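Missed Recall Visits at a Community Dental Clinic
Final report, Practice Management Project

Regular recall visits let a dental office catch decay and gum problems early. Many patients book these visits and then don't come. This project looked at missed recall visits at the Turnby Dental Clinic and tested a change to the way the front desk reminds people.
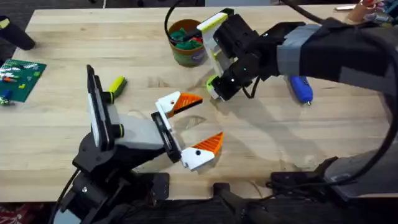
Neelam Negi
Second-year student, Dental Office Administration

Background

The Turnby clinic sees adults and children and runs four chairs. Recall visits are booked six months ahead, usually while the patient is still at the desk paying. Until this project, the only reminder was a postcard mailed in the month of the visit. Carys Vaughan, the office manager, told me the postcards had been in use since before she was hired and that the wording had been changed once, when the clinic got a new phone number.

Missed visits cost the clinic chair time. They also push back treatment. A patient who skips one cleaning often has to wait several weeks for another opening, and hygienists said those patients tend to need longer appointments when they return.

Method

I worked with a group of 51 adult patients who had recall visits booked in March. Each one got the usual postcard and a phone call two working days before the visit. Calls were made between 4:00 and 6:00 p.m. If there was no answer, I left a message and did not call again. Children were left out, as a parent often books several of them together and one missed trip would have counted more than once.

I kept a paper log at the desk and copied it into the scheduling program, Baridance, at the end of each day. Maksym Semeniuk checked my entries against the appointment book every Wednesday.
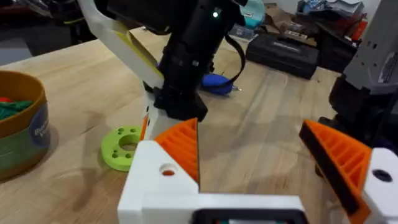
The log had columns for the time of the call, whether a person picked up, and whether the visit was kept, moved or missed. I added a column for comments after the first week. Patients were giving reasons I had no place to write down, mostly work shifts and rides.

Results

I reached 23 patients in person. Two of them missed their visits. Missed visits were more common among those who only got a message. Several patients moved their appointments during the call, and the desk was able to fill most of those openings from the waiting list.

The comments were useful. Patients coming in from Stamosby said the morning bus gets in too late for the first appointment of the day. The clinic now offers them later times.

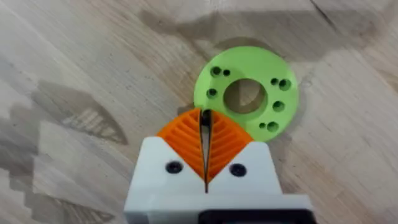

Figure 3. Light wooden tabletop with orange gripper fingers and a lime-green ring-shaped part.

Limits

The group was small and covered one month at one office. I had no matching group that got only the postcard, so I can't say how much of the result came from the calls. The Lewis office has offered its records for a follow-up.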